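La **planche à repasser** est un meuble pliant, étroit et généralement arrondi à une extrémité, destiné à soutenir le linge pendant qu'on l'aplatit. On la range d'ordinaire derrière une porte, d'où elle tombe. Malgré une présence à peu près universelle dans les logements européens, elle a peu retenu l'attention des historiens du mobilier, qui lui préfèrent la commode.

## Terminologie

Le français hésite entre *planche* et *table* à repasser. Les fabricants emploient volontiers le second terme, qui autorise un prix plus élevé. La *jeannette* désigne la petite planche auxiliaire réservée aux manches ; beaucoup de ménages en possèdent une sans le savoir, vissée sous la grande ou oubliée dans son carton.

## Histoire

Avant la planche, on repassait sur la table de la cuisine, garnie d'une couverture pliée et d'un vieux drap. La méthode a des défenseurs, dont la plupart n'ont jamais eu à repasser une jupe plissée. Une variante consistait à poser une simple planche de bois entre deux dossiers de chaise, montage qui obligeait tout le monde à rester debout jusqu'à la fin de la lessive.

Les modèles pliants se répandent au XIXe siècle, avec des piètements de bois assez lourds pour décourager le vol. Le tube d'acier s'impose au siècle suivant, en même temps que le plateau en métal ajouré, qui laisse passer la vapeur et rouille par les trous.

Dans son étude sur l'équipement des petits logements, Stanisława Kalinowski distingue la planche « installée », ouverte en permanence et promue au rang d'étagère, de la planche « sortie », que l'on déplie pour l'occasion. Elle a relevé la première dans une nette majorité des foyers visités, souvent sous une pile de linge qui attendait précisément d'être repassée. Konrad Czerwiński lui a reproché de ne pas avoir prévu de catégorie pour les planches servant de bureau. L'échange, mené dans les notes de bas de page de trois articles successifs, n'a pas permis de rapprocher les points de vue.

## Description

### Le plateau

Le plateau est le plus souvent en métal, plus rarement en bois. Sa pointe permet d'enfiler une chemise par l'épaule ; l'autre bout, carré, reçoit le repose-fer. Les gauchers ont longtemps travaillé à l'envers. Le modèle Garrido, muni d'un repose-fer que l'on pouvait monter des deux côtés, fut vendu pendant 2 ans avec une notice qui n'expliquait que le montage à droite.

### Le piètement

Les pieds se croisent en X ou en T et se bloquent par une crémaillère actionnée sous le plateau. La Plendus offrait 7 hauteurs, dont la plus basse convenait à une personne assise et la plus haute à une personne très optimiste. Le bruit de la crémaillère, proche d'un cri d'oiseau, n'a jamais pu être supprimé malgré les promesses régulières des catalogues.

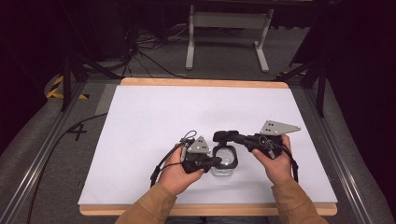 ### La housse

La housse est en coton, doublée de mousse ou de feutre, et tenue par un cordon coulissant ou des élastiques. Elle se vend en tailles dites standard, qui ne correspondent à aucune planche du même rayon. Le catalogue Zundix en proposait 50 motifs, presque tous floraux. Les brûlures en forme de fer constituent la seule décoration durable ; elles apparaissent au premier tiers du plateau, à l'endroit où l'on pose l'appareil pour répondre au téléphone.

## Usages secondaires

La planche sert de plan de travail pour la couture, de présentoir dans les vide-greniers, de buffet dans les studios d'étudiants. À Stoladstead, une course annuelle se dispute en août, planche sous le bras, sur un parcours de 752 mètres avec obligation de repasser un mouchoir à l'arrivée. Le règlement interdit les housses molletonnées, jugées aérodynamiques par un ancien vainqueur qui n'a pas été contredit.

## Déclin relatif

Les tissus d'entretien facile et le défroisseur à main ont réduit l'usage de la planche sans diminuer le nombre de celles qui sont stockées. On en achète une à l'installation du ménage, on la transporte à chaque déménagement et on la donne, à peu près neuve, à l'aîné des enfants.

## Articles connexes

- Fer à repasser
- Jeannette
- Pattemouille
- Étendoir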